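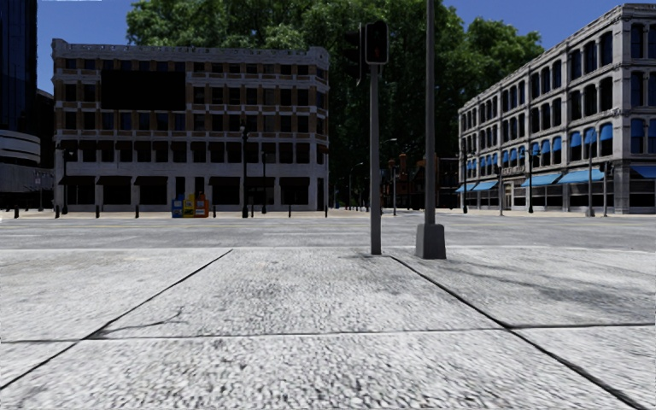 About us, and the curb thing

Hi! I'm the one who started Prukley, and I still answer most of the email. We make the driving software for small sidewalk delivery robots, and nearly everything we write gets tried on simulated streets first. Clulcombe is our main one, a few downtown blocks with brick and stone storefronts, awnings, signal poles and newspaper boxes by the curb. I know those corners better than the ones near my own house.

People always ask about the January fault, so it may as well go on this page. We had a build called Clorka that had done 300 clean crossings in simulation and we were pretty pleased with ourselves. Then on a test lot, at walking speed, the robot rolled off the curb against a red signal and stopped in the lane. The lot was closed to traffic and no one got hurt, but I felt sick for a week.

The cause was dull, as these things go. When the robot lost sight of the signal head, the software kept the last color it had seen, and it kept it for 30 seconds. On our simulated street the view of the signal was almost never blocked for long, so the old green never had time to go bad. Now a reading expires after 2 seconds, and no reading means stay on the sidewalk.

We also wrote 31 new crossing tests – dim signals, blocked signals, poles in awkward spots – and every build has to pass all of them before it goes near a wheel. Kvaran, the build we ship now, was held back twice over that (grumbling was heard, mostly mine).

We're still a small shop and we like visitors. If you run a delivery fleet and want the full fault report, write to us and I'll send you the whole thing, logs included.

Page updated 17 October 2026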